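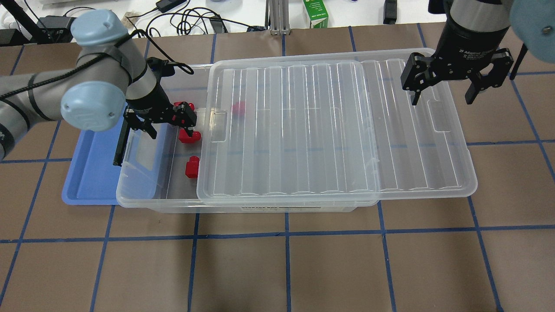 The storage box, lid pushed to the right.

By November the back room at Vrabec had been measured, papered and taped. I laid the blue tape myself, on my knees on the tabletop, and some of the lines came out wavy. I meant to pull those up and do them again, and then the boxes came in from Kurnadine and I left them.

The red blocks were the last things to sort. My sister and I had played with them on the floor of the shop in Himenetti, behind the counter, under a shelf our father had marked Import. He sold hinges and lamp parts. There had been more than 3000 pieces of stock in the shop when he closed it, and I had written each one down in a ledger. I had not written down the blocks.

She called at 2 in the afternoon.

"Are you done?" she said.

"Almost. I have the blocks out."

"The red ones? I thought he threw those away."

"They were in carton 472, with the door springs."

She was quiet for a while. I could hear her kitchen radio. She asked if the one with the steps was there, and I said it was. She used to call it the staircase and would not let me build with it.

"You can have it," she said.

"I don't want it. I want to know where to send them."

"Put them in something with a lid," she said. "I'll come get them."

She had said the same thing about the lamp and the three good chairs, and those were still in my hallway. I told her the road was clear as far as the bridge. She said she would look at the weather, and then she asked me what else had been in the carton, so I went and got the ledger and read it to her.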